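Facilities > Shared Rooms > Fillanton House > Gallery: The Reading Room

Last updated: Tue 21 January

The Reading Room at Fillanton House reopened to members in July, following a refurbishment planned by Jeferson Seixas of the Fillanton property office. The room serves as a quiet place for study in the mornings and as a meeting room for small groups later in the day. This gallery presents the room as it is now furnished, together with notes for members who wish to reserve it.

The Reading Room is the smallest of the three shared rooms on the upper floor, after the Dulla Room and the Mandagi Room. Its furnishings were selected with long periods of close work in mind. The pale blue of the walls was carried over from the earlier decoration, and members asked that it be kept. The large table has a cream-white surface with a marble-like pattern of faint grayish-green veining, and it is intended for shared use at all times.
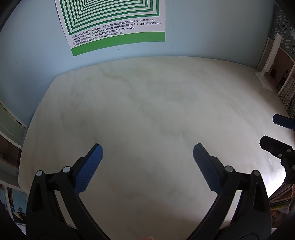

Members who spend much of the day reading or working at a screen are encouraged to rest their eyes at regular intervals. The eye-exercise poster, with its nested green and white squares, may be used at any time and should remain on the wall. Additional copies can be requested from the property office by groups meeting in the other two rooms.

The tabletop should be wiped with a soft, damp cloth after each session. Scouring pads and bleach must not be used on it. Members bringing tools or equipment are asked to lift items into place and to avoid dragging them across the surface. Marks or scratches should be reported on the same day.

Reservations are accepted up to 54 days in advance. The refurbishment was supported by a gift of $1000 from the Steton Fund, which was applied to the purchase of the table and to repainting. Groups that met in the room before the work began keep their former hours, and any change to those hours must be agreed in writing with the property office.

Notices may be attached to the wall with removable tape only. Pins and nails are not permitted in any of the shared rooms.

287 shares | 3 comments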